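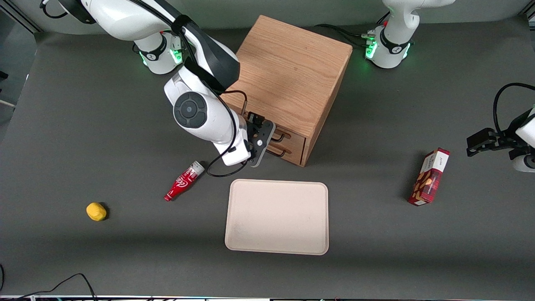 June
By Brayan Villca

We use cookies to remember your settings. Accept all | Manage choices

The reuse shop at Werkby is moving, and I for one am thrilled! After months of squeezing past each other in the old unit (if you've ever tried to turn round in there with a bookcase, you'll know), the shop is taking over the former carpet showroom on the Gandonen road. Doors open at 10am on the first morning and I fully intend to be in the queue.

I popped in for a nose round while the shelves were going up. The new place is 241 square metres, so there's finally room to put the furniture out properly, with the small stuff along the left wall and the sofas at the back where you can sit on them – I tried three. Kitchen things get their own corner by the till. Books are staying upstairs for now, and the stairs are steep, so mind how you go.

Shehu, the manager, told me the shop took in 811 items last month, and most of them were gone again before the month was out. Side tables and little cupboards go fastest. Big dark wardrobes hardly shift at all, even at a tenner, which is a shame as my aunt has two of them she'd love to see the back of.

Prices aren't changing, and you can still get a delivery anywhere this side of Brukelel for a flat fee. What is changing is how you drop things off. You'll now need to ring first for anything too big to carry in yourself, and the side gate will be shut at 4pm sharp. No mattresses, same as before, and please no more paint tins left by the door overnight!

There's also a bottle and can return point going in next to the entrance, which people on our street have been asking about for ages. You can keep the money or put it towards the repair bench, and the bench could use it – 136 things were mended there over the winter, and the good drill has had it.
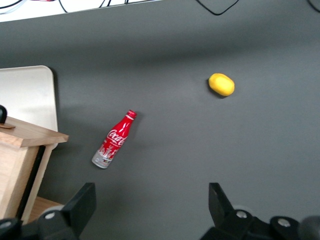 Parking and buses

The car park has 80 spaces, shared with the garden centre, so it'll be a scrum at weekends. The bus stops right outside, and there's a bike rack round the back.

Get our local news by email. Sign up to the newsletter. You can unsubscribe at any time.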